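Weralico Bin Picking Kit – Set-up Guide
Section 5: Your first mixed-item run

Now the fun part! By this point the gripper is mounted, the air lines are connected and the arm has passed the motion check in Section 4. In this section you will fill a bin with odds and ends, teach the software where the walls are, and let the kit choose its own picks.

Set aside an afternoon for it. You can get through the steps faster, but most people end up raiding the desk drawers for new things to try.

Before you start

The emergency stop must be within reach of the person holding the handheld controller. Anyone else stays outside the marked area while the arm is enabled.

CAUTION: Never reach into the bin while the arm is enabled, even if it looks parked. The planner may pause for several seconds between picks and then move without a sound.

5.1 Fix the bin in place

1. Set the bin on the table with its long side facing the arm base.
2. Clamp the bin to its support. Push it firmly from each side. If it shifts at all, clamp it again.
3. Check that the clamp handles stay clear of the arm's path. Jog the arm slowly along all four sides at rim height.
4. On the controller, open Workspace and choose Teach Bin. Touch off the four inside corners in the order shown on the screen.

Note: If your bin has a sloping panel or a step inside, teach that surface as well under Extra Planes. Skip this and the planner will treat the space as open air.

5.2 Check the cables

1. Run the arm through the demo path at 5 percent speed.
2. Watch the hoses and wires at the wrist all the way through. They should flex freely and never pull tight.
3. Re-strap anything that rubs or swings into the gripper, then run the path again.

5.3 Load the bin

1. Disable the arm.
2. Lay a handful of everyday items on the bin floor. Mix hard and soft, thick and thin, shiny and dull.
3. Let a few of them overlap. The kit is built for this – a soft item lying over a small one makes a wonderful first test.
4. Leave out anything sharp, anything under pressure and anything with liquid in it.

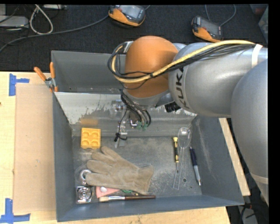

Figure 5-1. Gripper over a mixed load, with a work glove, paintbrush, clear plastic spoon and pen among the items.

Note: Clear plastic is the hardest thing you can ask of the camera. If a clear item is missed, switch on Low Contrast in the Vision menu and scan again. Shafiq Roy on our Drostport support desk swears by this setting, and so do we.

5.4 Run it

1. Clear the area and enable the arm.
2. Choose Mixed Items, then Scan. Outlines appear on the controller.
3. Drag any outline that looks wrong, or tap it to remove it.
4. Press and hold Pick. The arm stops the moment you let go.
5. If the pick fails with code 76, the gripper closed without sensing an item. Scan again before you retry.

CAUTION: After code 76, look for a dropped item near the bin wall before you raise the speed.

Once the bin is clear, save the run under a name you will remember. Section 6 uses it to tune grip force for soft items.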